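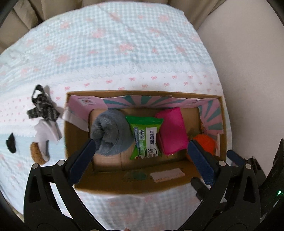
4. Packing the box

This section explains how to fill the Statosero keepsake box after you have folded it (section 2) and put in the printed insert (section 3). Please read all the steps one time before you start. If you pack a box for travel and not for storage, read also section 6.

4.1 Before you start

You need a flat place with enough room for the open box and for the things that wait beside it. A bed with a clean sheet is good for this work. Small things do not roll far on it, and you can sit or kneel near the box. A table is also possible, but then put a towel under the soft items.

1. Open all the top flaps of the box and press them to the outside.

2. Look at the inside walls. The insert must stand straight against the cardboard. If a corner has come forward, push it back with a flat hand. Do not use tape on the printed side.

3. If you use tissue paper, put it in now. One end can stay over the rim. You will fold this end over the items in step 11.

4. Put everything you want to pack beside the box, on one side only. The other side stays free for your arm.

Note: The small box (Tulelo size) is delivered without insert. Owners of this size can go directly to step 3.

4.2 Sort the items

5. Divide your items into soft, flat and wrapped. Soft items are socks, plush toys, pom-poms and hair bands of fabric. Flat items are pouches, cards and thin books. Wrapped items are everything in its own package, for example wet wipes or paper tissues.

6. Check every wrapped item. The package must be closed. For wet wipes, press the closing label with your thumb along the full edge -- not only in the middle.

Caution: A pack of wet wipes that is not well closed can make the cardboard weak and can leave a stain on the insert. If you are not sure, put the pack in a plastic bag first. Do not pack more than one pack of wipes in the same box.

7. Roll the socks and other soft fabric. Begin at the toe and roll to the open end. A thick plush sock should be rolled loosely. When it is rolled too hard, it opens again in the box and pushes the other items away from the wall.

4.3 Fill the back row

The back row is always filled first. It keeps the insert in its place and gives the box a better balance when you lift it.

8. Put one rolled soft item in the back left corner. Let it touch both walls.

9. Put the wrapped item next to it, with the label to the front, so you can read it later without taking it out. After this comes the pouch. A pouch can stand on its side, and it is no problem if it leans a little.

10. Finish the row on the right with something round and soft. A fluffy ball or a small plush toy fills this corner well and takes the shape of the space that is left.

Note: Do not press the row together. You should be able to put two fingers between the last item and the wall. If you cannot, take one item out and keep it for the front row.

4.4 Fill the front and close

11. Fill the front part with what is left. Straps and ribbons go last -- make a loose loop and lay it on top, never under a heavy item. Then fold the tissue paper over everything.

12. Write the contents on the small paper label and put it in the box. Use a pencil or a ballpoint pen. Ink from a felt pen can go through to the fabric. If you have many boxes, write also a number on the outside.

13. Close the short flaps first, then the long flaps. Do not sit on the box and do not close it with force. If the flaps stay up more than 2 cm, the box is too full.

4.5 Weight and stacking

Standard boxes can be stacked up to 130 cm high, measured from the floor. Put the heaviest box at the bottom. Keep 20 cm of free space between the stack and a heater, and do not store the boxes on a bathroom floor or in a wet cellar.

When a box has been closed for a long time, open it for one day before you take out the plush items. The fibers are flat after storage and need some hours to come up again. You can help them with a soft brush.

4.6 If something is not right

The insert falls forward: the back row is too short. Add one more soft item, or turn the pouch so its long side is along the wall.

The bottom opens when you lift the box: go back to section 2 and check that the bottom flaps are in the right order.

A part is missing or the cardboard is broken: write to Valentini, Mestville, and tell us the size of the box. Replacement inserts are sent in sets of two.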